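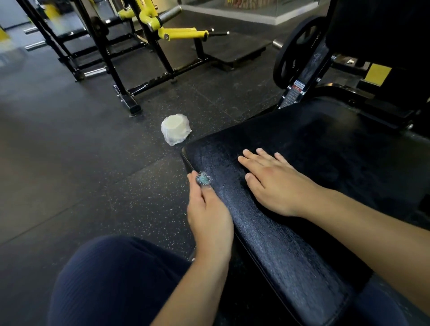 Início > Trabalhos de alunos > Saúde e bem-estar

Horários de pico e higiene nos ginásios de bairro

O trabalho foi feito no ginásio Halport, com orientação da professora Heather Geddes. Queríamos saber se os sócios limpam menos os aparelhos quando a sala está cheia. Distribuímos um questionário em papel na receção e recebemos 129 respostas. O ginásio forneceu também o registo de entradas de uma semana de setembro, com 1.362 passagens no torniquete.

Resultados

A maior afluência foi na segunda-feira, entre as 18h e as 20h. De manhã, quase todos os inquiridos dizem limpar o banco depois de o usar. Ao fim da tarde, muitos admitem que saltam esse passo quando há alguém à espera.

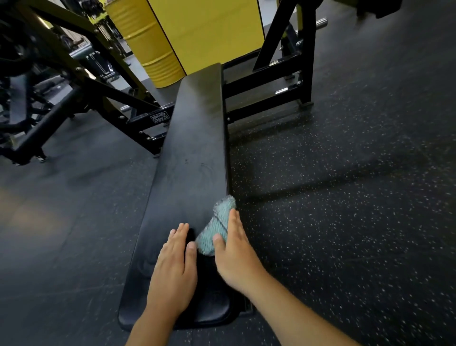 As respostas mais longas vieram dos sócios com mais de 50 anos, que pedem mais dispensadores de papel. Há dois na sala de musculação, ambos junto à porta. Propusemos à gerência mudar um deles para o fundo e repetir o questionário no próximo período.

Limitações: só estudámos um ginásio e as respostas dependem da memória de cada pessoa.

Última atualização: setembro

Etiquetas: inquérito, desporto, higiene, ensino secundário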